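Does a Tidy Room Really Need a Bin for Everything?

Grown-ups love to say it: "A place for everything!" Stores love it too, because places for everything cost money. A storage company called Vitico sells a set of 30 bins for kids' rooms. Thirty! Do you own 30 kinds of things? Count them if you like. We doubt it.

So what does a bin do? It does one simple job. It keeps things that belong together from wandering off. That's useful for small stuff that rolls, like marbles. It's less useful for a pillow.

Some people say see-through bins are best. The idea is that you can spot what you want without dumping everything on the floor. Maybe. But seeing that something is in there and knowing what it is are two different things.
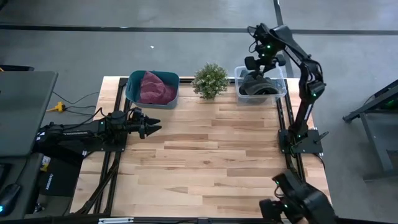
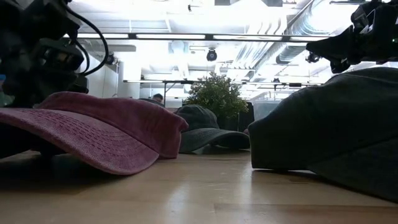 Caps are a good test for any tidying rule. They are an awkward shape. The round part is called the crown, and the stiff part that sticks out in front is the brim. Stack caps flat and the crowns can get squashed. Squeeze them into a small box and the brims may bend the wrong way. Spread out on a tabletop, like the red-pink one and its neighbors, they take up a lot of wood for something you wear on your head. A cloth is much easier. The maroon one in the teal basket is all crumpled up, and it still fits. Try crumpling a brim!

Now for the famous "fold everything" rule. The Zutcombe Book of Neat Rooms has 181 tips, and a lot of them are about folding. Does folding matter? For a shirt you want to wear to a party, yes. For a dust rag, we can't see why.

Here's a test you can try on Saturday. Pick one messy shelf. Sort it into just 2 baskets: things you use a lot and things you don't. Leave it for a week. Can you still find what you need? If you can, you may not need any more bins. If you can't, add one and try again.

And labels? Some kids like making them. Just check now and then that the basket marked "socks" still has socks in it.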